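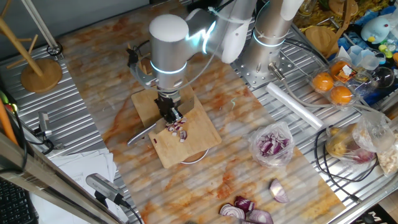 Cahier d'atelier, 22 janvier 2025

Repris le traité des revenants de Flavdale ce matin, cahiers 3 à 5. Le texte est établi jusqu'à la page 71, hors notes. Il reste les deux chapitres sur les obsessions domestiques et la table des prières, que je laisse pour la fin parce que la numérotation du manuscrit saute deux fois.

Leçons douteuses du jour :

p. 58, ligne 4 : « ombrage » ou « ombragé ». Le copiste met ses accents au hasard. Le sens demande le substantif (l'ombrage qu'un mort jette sur un vivant). Je garde « ombrage » et je signale en note.

p. 63 : passage biffé sur le sel aux quatre coins du lit. Lisible sauf un mot. Hajar propose « bénit », je lis plutôt « béni », mais la fin du mot est prise dans la reliure. À revoir sur l'original.

p. 66 : l'auteur renvoie à « la femme de Truritville » comme si le lecteur la connaissait. Première mention, pourtant. Soit il manque un feuillet avant, soit il recopie une source sans l'adapter. Je penche pour la seconde solution, le style change à cet endroit (phrases plus courtes, « icelle » partout).

La liste des signes. C'est la partie que l'éditeur veut mettre en avant, et c'est la plus mal fichue. Le manuscrit annonce 16 signes par lesquels on reconnaît une personne tourmentée par un mort. J'en compte 12. Deux sont peut-être fondus dans le neuvième (le sommeil lourd et la parole dans le sommeil), ce qui ferait 13 en forçant. Pas question de compléter avec la copie de Comitz, qui est plus tardive et qui ajoute des choses venues d'ailleurs, notamment le signe du miroir. On imprime ce qu'on a, avec le chiffre du manuscrit et une note.

Discuté longuement avec Hajar Cherkaoui de la présentation. Elle voudrait un tableau à deux colonnes, signe à gauche, remède à droite. Le problème est que l'auteur ne donne pas un remède par signe. Il en donne cinq ou six qui servent à tout, et il les répète. Un tableau donnerait l'impression d'un système. Décision provisoire : liste simple, remèdes dans le corps du texte à leur place, index en fin de volume.

Vocabulaire à unifier avant la relecture :
- « âme en peine » et « âme errante » : l'auteur distingue les deux à partir du cahier 4. Ne pas harmoniser.
- « esprit » sans majuscule partout, sauf l'Esprit saint.
- « conjurer » gardé, sans remplacer par « exorciser ». Le second n'apparaît qu'une fois, dans une citation latine traduite.
- « possédé » : à éviter dans nos notes. Le traité parle d'une personne « chargée » ou « suivie ».

Préface. Mercado (la maison) a relu la version de décembre et la trouve trop longue. Ils demandent de retirer la partie sur la séance racontée par la petite-nièce du copiste. Je suis plutôt d'accord pour la déplacer en annexe, elle date de bien après le manuscrit et elle fait croire que tout le livre parle de tables tournantes. Hajar y tient. Elle fait une version raccourcie et on compare.

Quatrième de couverture : leur projet dit « guide pratique ». Répondu que non, ou alors il faut un avertissement. Le chapitre sur le jeûne prescrit neuf jours à l'eau et au pain noir, je ne veux pas que quelqu'un prenne ça pour un conseil. J'ai proposé « traité manuscrit, texte intégral et notes ». Pas de réponse pour l'instant.

Technique. Les scans de la seconde moitié sont trop sombres, l'encre brune se confond avec les taches d'humidité. Essayé en ne gardant que le canal bleu : meilleur sur les pages 60 à 71, aucun gain au-delà. Il faudra refaire les prises avec un éclairage rasant. Noms de fichiers à corriger aussi, deux feuillets portent le même numéro au verso.

Volume total prévu : environ 96 pages imprimées avec les notes, sans l'annexe.

Trouvé en passant, à vérifier un jour : la prière de la page 69 reprend presque mot pour mot une formule contre les incendies. Le copiste a seulement changé « feu » en « mort », et il a oublié une fois de le faire, d'où la phrase incompréhensible sur les toits. Ça vaut une note à soi seul. Hajar cherche la formule d'origine dans ses recueils de colportage.

À faire :
- demander l'original pour p. 63 et pour le feuillet qui manque peut-être avant 66
- refaire les scans du cahier 6
- envoyer la liste des signes à Mercado telle quelle, avec la note
- trancher pour l'orthographe de « revenans », modernisée dans le titre et pas dans le texte
- table des prières : partir de la numérotation du manuscrit et mettre la nôtre entre crochets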